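Home > Local > Elections
Toprak: "I want the Gezer polling place open before the next vote"
June 2018

Necati Toprak won the Gezer Ward seat on the Nevport city council last month by 552 votes. He was sworn in two weeks later and has since been to three meetings, one of which ran past midnight. We met him at the council offices before a budget session and asked what he plans to do with the seat.

He began with the polling place. Until four years ago, people in Gezer voted at the old primary school on Ovon Street. The city closed it as a voting site to save money and moved everyone to the community hall on the other side of the Tosora bridge. For people with a car it makes little difference. For people without one, Toprak says, it can take up most of a morning.

"The bus goes every 40 minutes and it doesn't stop at the hall," he said. "You get off at the bottom of the hill and walk up. I did it with my mother on election day. She's 81 and she had to sit down twice."

A total of 1748 votes were cast in the ward this year. Toprak believes the number would have been higher with a site on the near side of the river, but he admits he can't prove it. Turnout in Gezer was already falling before the school closed.

"I'm careful about that," he said. "People at the doors gave me all kinds of reasons. Some said it was the bridge. Some said they didn't like any of us. One man told me he hadn't voted since the ferry stopped."

His request is a small one, as he sees it. He wants the council to put the school gym back on the list of voting sites for the October special election on the water bond, with the same opening hours as the hall. The city clerk's office has told him it would need extra poll workers, a second set of booths and a ramp at the side door. The ramp is the expensive part.

Asked whether he had the votes on the council, he said he had three he was sure of and one he was working on. It takes five. 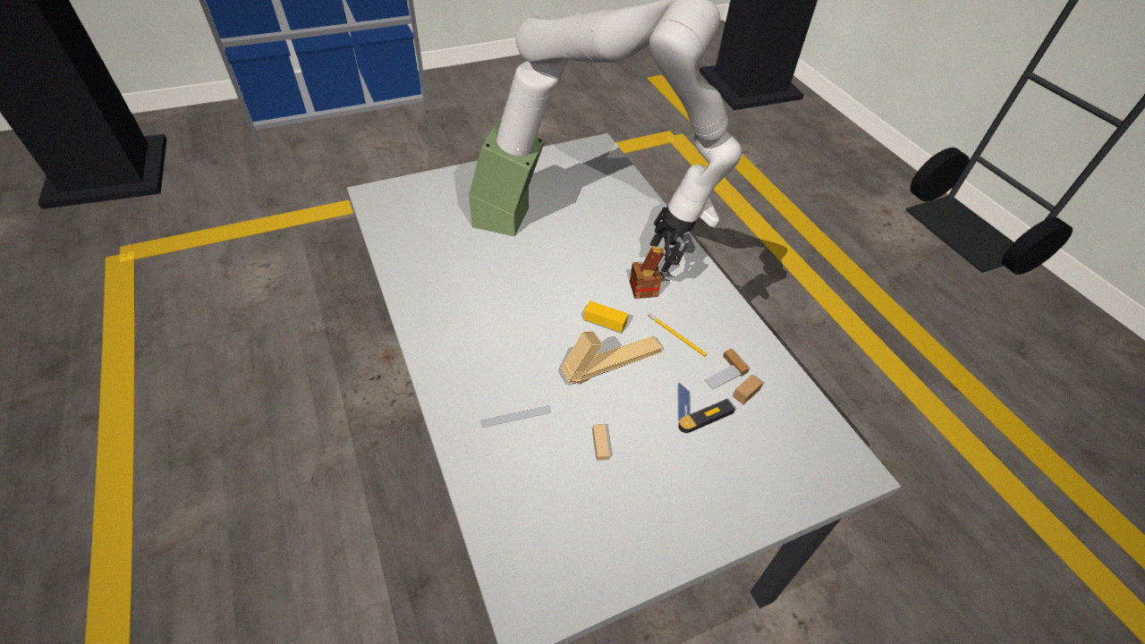
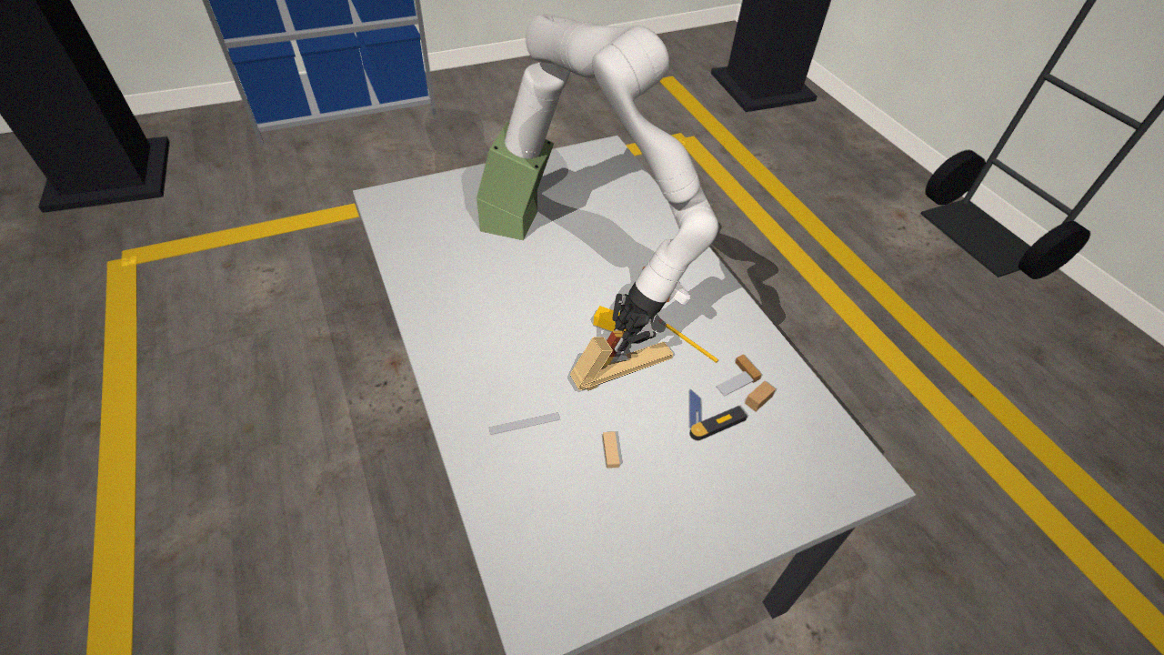 The ward map is the other matter he talked about at length. Nevport last drew its lines before the Ovon apartments were built, and Gezer now has far more residents than the ward next to it. Both wards still elect one member each. The shape is odd too. The northern strip runs long and thin up the river road, and it meets the rest of the ward only at the old market square. On paper the strip stands on the square much like the dark wooden piece standing upright on the small red-brown block in the first picture, and Toprak says people who live at the top of it often don't know which ward they are in. He had letters during the campaign from residents who wished him luck and turned out to belong to someone else's ward.

A redrawing has been promised twice. The first time it was dropped after the mayor changed. The second time a consultant was hired, and a draft was shown at a public meeting where most of the audience had come to talk about parking.

"I was at that one," Toprak said. "The map was on the wall for maybe ten minutes. Then someone brought up the meters and that was it."

He would like the work to start again this fall and be finished before the next regular election. He doesn't have a favorite version of the map. He does want the market square kept in one ward, and he wants the new lines to follow streets that people know by name.

We asked about the criticism from his opponent's side that he had run on two issues that most voters never think about. He said he had heard it often and didn't mind.

"I knocked on 200 doors in the first week, and I'd say it was mostly potholes and water bills," he said. "I'll work on potholes. I've already sent in the list. But if the voting is hard to get to and the map is out of date, then the potholes in Gezer wait longer than the potholes somewhere else. That's how I see it, anyway."

On the water bond he was less definite. He supports replacing the main under Tosora Road, which has broken twice since winter. He isn't sure the full amount on the ballot is needed and has asked the utilities department for a breakdown by street. So far he has received a summary that runs to a page and a half. He said he would decide how to vote on it when he has seen the rest.

Toprak ran a tile shop in Nevport for most of his working life and sold it the year before he filed to run. He had never stood for office. His campaign was run from his kitchen, and the signs were left over from a cousin's school board race, with new lettering stuck over the old. A few are still up along Ovon Street, and he said he has been told to get them down before he is fined under a rule he now helps to enforce.

He holds open hours at the Gezer library in the reading room upstairs, starting at five in the afternoon on council days. The elevator has been repaired. Residents who can't come in person can leave a note at the front desk, and he says he picks those up himself.

The request on the polling place is expected to come up at the council's second meeting next month. The clerk's cost estimate for the ramp should be posted with the agenda.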